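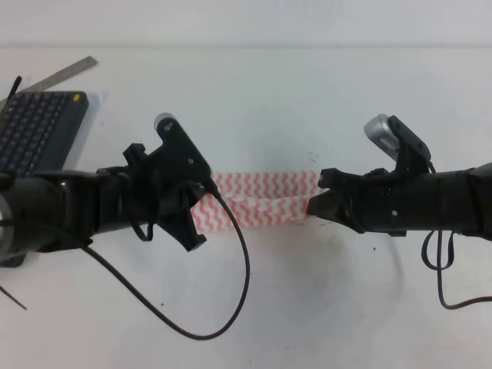 **What does an insulation tester measure?**

An insulation tester puts a steady DC voltage across a piece of insulation and measures how much current leaks through it, then shows you the result as a resistance, usually in megohms. A high number means very little is leaking. A low number means the insulation is damp, dirty, damaged or getting old, and you'll want to find out which before you put the equipment back to work.

**Can't I do the same thing with my ordinary multimeter?**

We get this one a lot, and it's a fair thing to ask! A multimeter also reads resistance, but it does so with only a few volts from its own battery. Insulation that looks perfect at that level can break down once it sees its working voltage, in the same way a garden hose can look fine lying on the lawn and then spray all over the place when you open the tap. The Losik tests at up to 1000 volts, so it will show you weak spots that a multimeter can't see at all. Keep the multimeter, though. You'll still want it for checking that the circuit is dead before you begin.

**Which test voltage should I choose?**

Start with the manual for the equipment you're testing, or with whatever your site's own procedure says. If either of those gives a voltage, use it, even if a colleague tells you they have always used something else. If you have nothing to go on, please write to us before you test and tell us the rated voltage from the nameplate. Sem Hendriks looks after most of these letters and he would much rather spend ten minutes on yours beforehand than hear about a damaged drive afterward.

**Do I need to disconnect anything first?**

Yes, and this is the part people tend to hurry. Isolate the circuit, lock it off, and prove that it's dead with a meter you trust. Then disconnect any electronics - variable speed drives, soft starters, surge protectors, control boards, dimmers and so on. These can be harmed by the test voltage, and even when they survive they'll often drag the reading down so far that you end up chasing a fault in a perfectly good cable. Make yourself a little sketch of what you took off and where it goes. (Yes, a photo on your phone is fine too, though we still like the sketch.)

**How long should I leave the test running?**

For a quick go/no-go check on a short cable, you can read it as soon as the number settles. For motors, generators and longer cable runs, a full minute is the usual habit, and the important thing is to do it the same way every time. If last year's reading was taken at one minute and this year's at fifteen seconds, you can't really compare the two, however carefully each of them was done.

**Why does my reading keep climbing while I watch it?**

That's normal, and on a healthy winding it's a good sign. When you first apply the voltage, some current goes into charging up the equipment like a capacitor, and some more is taken up slowly by the insulation material itself. Both of those fade with time, and as they do, the resistance on the display goes up. A reading that stays low and flat from the beginning often points to moisture or dirt. A reading that jumps about usually means a loose clip, a nearby live circuit, or somebody leaning on the lead.

**What is the polarization index, and should I bother with it?**

The polarization index, or PI, is the ten-minute reading divided by the one-minute reading. Because it's a ratio of two readings taken close together, it is less bothered by temperature than a single reading would be, which makes it handy for larger motors and generators. The Losik will work it out for you if you choose PI from the test menu, and you can go and have a coffee nearby as long as the area stays guarded. For small motors and short cables we wouldn't bother. Their insulation settles so quickly that the ratio doesn't tell you much.

**My readings were lower in July than they were in winter. Has something gone wrong?**

Quite possibly nothing has. Insulation resistance drops as the temperature goes up, and it drops a good deal more than most people expect. Humidity pulls it down as well, especially if there's dust on the terminals. Write down the temperature of the winding and a word or two about the weather with each reading, and try to test at a similar point in the day - we like early morning, before the plant has warmed up, but only if the equipment hasn't been sitting below the dew point overnight. If the reading is still falling after you've allowed for all that, then it deserves a closer look.
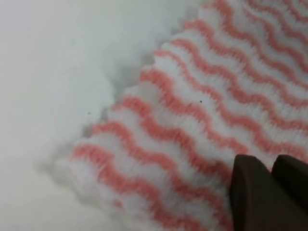

*Striped cloth in coral and white*

**What is the third terminal for?**

The third terminal, marked G, is the guard. Dirt and damp on the outside of a cable end or a bushing let current creep along the surface, and without the guard that current gets counted along with the leakage through the insulation you care about. Wrap a few turns of bare wire around the surface in question and connect it to G, and the surface current is left out of the reading. Plenty of our customers go for years without touching it, and then one humid afternoon it saves them from pulling out a good cable. Nermin Başaran has written a short guide to guard connections, with drawings for the commonest cable types, and we'll gladly send it to you if you ask.

**Is it safe to touch the conductors as soon as the test is over?**

Please don't. A long cable or a large winding holds its charge after the test voltage has been removed, and that can give you a very nasty shock or worse. When you end a test, the Losik discharges the circuit through its own resistor and shows you the remaining voltage as it falls. Leave the leads connected until it has finished, then check for yourself with a separate meter. On larger equipment, follow your site's rules for grounding afterward, and leave the grounds on for as long as those rules ask. Charge can creep back up after the first discharge.

**How many results will the tester store?**

The memory holds 1708 results. Each one is saved with its test voltage, its duration and whatever label you've typed in. We know that typing labels with the arrow keys is a bit of a chore (Beril Kozan on our support desk has heard every possible opinion on the subject), so you can also prepare a list of labels in the Monti software on your computer and load it in before you set off.

**Can I open my results in a spreadsheet?**

Of course. Connect the tester with the cable from the case, open Monti, and choose Export. You'll get a plain CSV file with one line per test. If all the numbers land in a single column, your spreadsheet is expecting a different separator, and you can change that in Monti under Settings, File Format.

**Which leads come in the box?**

You'll find 2 test leads and a guard lead, all with clips, plus a probe with a test button on the handle. Longer leads are sold separately under the Ziltus name. Do stay with leads made for this tester, as the insulation and the plugs both need to be suited to the voltage, and worn or borrowed leads are behind a surprising share of the odd readings that reach us.

**The display shows error 13. What should I do?**

Error 13 means the tester has found a voltage on the circuit and won't start. Take the leads off, go back to your isolation points and check them again. Sometimes it's a voltage picked up from a live cable running alongside, and sometimes something has been left switched on, so treat it as the second until you've shown it's the first. If the error stays on with the leads completely disconnected, the tester needs to come in for repair.

**How do I send it in for calibration?**

Write to the Mavar service desk with your serial number and Apolline Hoarau will send you a return form and a shipping label. Copy your stored results onto a computer before you pack it, since the memory may be cleared during service. Please include the leads as well, because we check those at the same time, and take the batteries out. Your certificate comes back in the case with the tester, and Brynhildur Gunnlaugsson in the lab can email you a copy if the paper one goes missing.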